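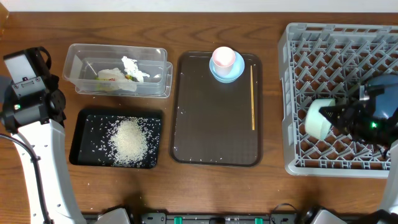

How to look after an oiled wooden table

An oiled table needs more attention than a varnished one, but the work is simple and you can do nearly all of it with cloths, a sanding block and a tin of oil. This page covers daily care, getting marks out, and putting a fresh coat of oil on the whole top.

Check what finish you have first

Everything below is for oiled wood. If you have varnish or lacquer, oil will sit on the surface and stay sticky, and you will have to wipe it all off with white spirit.

To find out, put a drop of water somewhere out of the way, such as the underside of an overhang that has been finished the same as the top, or a back corner. Leave it for ten minutes. On varnish the drop stays as it was and wipes off without a trace. On oil that is in good order it also beads, but the wood under it may go slightly darker for a while. On oil that has worn thin the drop flattens and soaks in.

If you still can't tell, rub the same place with a cotton bud dipped in white spirit. A waxed surface will go dull and leave a yellowish smear on the bud. Wax has to come off before you oil. Use a rag and white spirit, change the rag often, and let the table stand overnight.

Veneered tables can be oiled too, but go easy on the sanding. The layer of real wood may be thinner than a fingernail and once you are through it there is no way back. Look at the end of the board: if the grain on the top doesn't carry on down over the edge, treat it as veneer.

Daily care

Wipe with a cloth wrung out in warm water, then go over it with a dry one. That is enough for most days. For grease, add a very small amount of washing-up liquid to the water and rinse the cloth before the second wipe.

Don't use spray polish. Most of them contain silicone, and silicone gets into the grain and stops oil taking. I bought a second-hand table in Pedcombe that had been sprayed for years and it took three rounds of white spirit and a lot of sanding before it would accept a coat evenly. There are still two patches near one leg that look different in low light.

Don't use bathroom cleaner, bleach or anything with ammonia. Vinegar is often recommended, and a weak mix does no great harm, but it will dull the finish if you use it every day.

Wet things should not be left standing. A cup that has dripped, a vase, a plant pot or a draining rack will all mark oiled wood if there is water trapped underneath. Trays and mats help, but lift them now and again, as a tray with a damp underside is worse than no tray.

White rings

A white ring is moisture caught in the finish. It looks bad but it is the easiest mark to deal with.

1. Leave it for a day. Many fade by themselves once the wood has dried out.

2. If it is still there, put a folded cotton tea towel over it and press with an iron on a low setting, no steam, for five seconds. Lift the towel and look. Repeat up to six or seven times. Keep the iron moving slightly.

3. If the ring has gone but the patch looks flat, rub in a few drops of oil with a fingertip, leave it ten minutes and wipe dry.

Black marks

Black marks are a different matter. They come from water that has got right into the wood, often with iron in it from a tin or a pan. Oak is the worst for this. Sanding may take out a faint one. A deep one needs oxalic acid, sold as wood bleach in most hardware shops.

Wear gloves and glasses, and work outside or with the window open. Mix the crystals as the packet tells you, brush the solution over the whole board and not only the mark, and leave it until dry. Then rinse several times with clean water. Don't sand the dried crystals, the dust is nasty to breathe. Give the wood two full days before oiling.

Dents

A dent is wood that has been squashed, and it will often swell back. A scratch or a gouge has lost wood and won't.

Put a few drops of water in the dent and let them soak in. Lay a damp cloth over it and touch the tip of a hot iron to the cloth for two or three seconds. You will hear it hiss. Lift, look, wet it again and repeat. Small dents in pine come up almost completely. In beech or oak expect an improvement and no more. On veneer, leave dents alone, as the heat and steam can lift the glue.

Oiling the whole top

Twice a year is right for a table that gets used for meals. I do ours in October, before the heating goes on, and again in spring. A desk can go a year or longer.

What you need:

- hardwax oil or Danish oil, 300 ml is plenty for a table that seats six
- sandpaper in 180 and 240 grit, and a cork block
- lint-free cotton rags (old bed sheets are good, towels are not)
- a vacuum cleaner with a brush head
- thin gloves
- a bucket of water or a metal tin with a lid, for the rags

Oils vary more than the tins suggest. Danish oil goes on thin, is cheap and is easy to patch later. Hardwax oil costs more and stands up better to hot cups and spilt wine. I have used Nolitz hardwax in the satin finish on the last few tables and have no complaints, although the lid is a pig to get off the second time. Plain linseed oil takes days to dry and goes yellow, so I would leave it for garden tools. Olive oil and other cooking oils never dry properly and can smell after a few months.

Step 1. Clear the table and clean it with warm soapy water. Let it dry for at least four hours, overnight if the room is cool.

Step 2. Sand with 180 grit, always along the grain. Use light, even strokes and cover the whole top, including the places that look fine. If you only sand the worn part it will take the oil differently and show as a patch. Count on twenty minutes or so for a table that was already smooth.

Step 3. Vacuum, then wipe with a barely damp cloth. The water raises the fibres and the top will feel rough again. This is normal.

Step 4. When it has dried, sand lightly with 240 grit until the roughness has gone. Vacuum again. Don't go finer than 240 on a table top. Very fine paper such as 1000 closes the surface and the oil can't get in.

Step 5. Stir the oil well. Don't shake it, which puts bubbles in. Pour a small pool on to the wood and spread it with a rag, working along the grain. The coat should be thin enough that nothing runs.

Step 6. Wait fifteen minutes, or whatever the tin says, then wipe off everything that hasn't soaked in. Use a clean dry rag and turn it often. This is the step people skimp on. Oil left on the surface dries to a tacky skin that picks up dust and has to be sanded off.

Step 7. Leave it overnight and put on a second coat in the same way. It will take much less oil than the first. A third coat is worth doing on a table that has been stripped to bare wood.

Step 8. Do the edges and the underside as well. One coat is enough underneath. Wood that is sealed on one side only takes up damp unevenly and may cup. Eusebio Salcedo, who taught me most of this, always did the underside first, so that any drips over the edge could be sanded out before the top was started.

A note about rags

Rags soaked in oil can catch fire by themselves as they dry. It doesn't need a flame or a hot day, only a crumpled heap in a bin. Lay them out flat outdoors until they are stiff, or put them under water in a tin with a lid. Do this before you wash your hands.

How long before you can use it

You can put light things on the table after 24 hours. Wait three days before eating at it, and keep cups, hot dishes and wet cloths off for a week. Full hardening takes two to three weeks. A cloth laid on too early will leave its weave in the finish – I have done this with a runner, and had to go back to step 4.

If it goes wrong

Sticky after two days: there was too much oil left on. Rub with a rag dampened with fresh oil, which softens the skin, then wipe hard with a dry one. If that fails, use white spirit.

Dull patches: the wood there was thirstier. Add another thin coat to the patch, feathering it out, and wipe off as before.

Swirls showing: these are scratches from sanding across the grain or with an electric sander. They have to be sanded out by hand with 180 and the steps repeated.

Rough feel after the first coat: rub over with a grey abrasive pad and wipe before the second.

Thanks to Olaia Lorente for the correction about oxalic acid and rinsing, which I had wrong in the first version of this page.

We use cookies to remember your settings and to see which pages are read. By carrying on you agree to this. Accept | Manage cookies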